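4. Data Collection and Labeling

4.1 Workspace and recording

All demonstrations in this study were recorded in one test enclosure, which we call the Cerninar cell. The cell is small, and two arms share one floor. We chose the garments and cloths from ordinary household items and did not iron or starch them before use. The set includes thin plaid cloths, blankets, trousers, towels and shirts. Before each episode the operator places the items by hand, and their start state is not controlled further. We think this is closer to how cloth is found in a home, but it also makes the episodes harder to compare, and we return to this point in Section 6.

Two kinds of views are stored. A fixed camera observes the complete workspace, and a small camera on the wrist observes the contact between the fingers and the cloth. The fixed view is used for planning which item to approach and which arm should move. The wrist view is used only after an arm has come close to the fabric. In our earlier work (Gourlay and Mowat) the fixed view alone was given to the policy, and most of the failures came from the last part of the approach, when the gripper hides exactly the edge that it has to take.

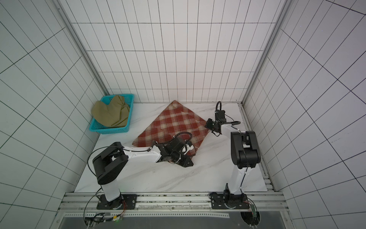 The floor of the cell has a light color with a faint pattern, and it reflects the lamps. This was a problem in the first version of the segmentation step, which confused reflections with pale hems. We did not cover the floor. Instead, we trained the segmentation model Cidell again with images in which the brightness of the background was changed at random. The tiled walls gave no such difficulty, because their grid is regular and the model learned it quickly.

4.2 Definition of a grasp label

A label in our data set consists of a time, an arm, and a layer state. The layer state is the part which needs most explanation. When a gripper closes on cloth, it can hold one layer, several layers, or a fold in which the same layer passes twice between the fingers. For a later folding action these cases are very different — a towel that is held by one layer opens when it is lifted, while a towel held by a fold stays closed. From the fixed camera the three cases look almost the same.

For this reason the annotators work from the wrist view. They mark the visible edges first and only afterwards decide the layer state. If a seam can be seen, it is marked too, as a seam gives good evidence on which side of the garment is outside. If the annotator cannot decide, the label "unclear" must be used. We did not allow a guess with low confidence, which had caused disagreement in the April pilot recording.

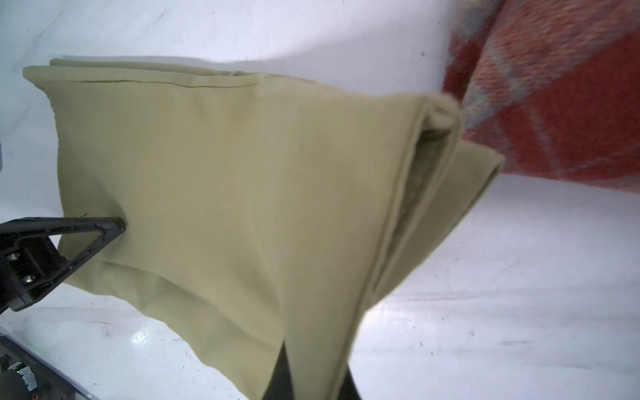
Figure 3. Wrist camera view of olive fabric held above the white surface. The doubled edge at the upper left and the shadowed inner fold at the right are the cues used for the layer state.

Every episode was labeled independently by two annotators. When the labels were different, a third person looked at both and made the final decision. The original labels are kept, so that other groups can measure the agreement with their own method.

4.3 Selection of episodes

We recorded 147 episodes in total. From these, 100 were selected for training and evaluation. An episode was removed if one of the two video streams had missing images, if the operator touched the cloth after the start signal, or if the cloth left the reachable area of both arms. We did not remove episodes in which the grasp failed. Failed grasps are in our opinion the most useful part of the data, because the difference between a good contact and a bad one is often only a few millimeters of hem.

The split between training and evaluation was made by item and not by episode, so no garment appears in both parts. It makes the task more difficult for the Jurkow baseline, which depends strongly on color. Our own method, Son, also loses accuracy under this split, but less. The loss is largest for items of one color with a smooth weave, where the inside of a fold can be separated from the outside only by its shadow. Plaid items are easier — the lines of the pattern break at each fold, and the break is visible even when the image is slightly out of focus.

4.4 Timing of the two arms

The two arms are not synchronized by hardware. Each arm writes its joint positions with its own clock, and the clocks are aligned at the start of an episode by a short common motion. We checked the alignment again at the end of each episode and found no drift that would change a label. The camera images are assigned to the nearest joint position in time. For slow motions this is sufficient, but for shaking motions, which some operators used to open a garment, the assigned position may be slightly wrong. Such segments carry a separate mark in the data set and were not used to compute the results in Section 5.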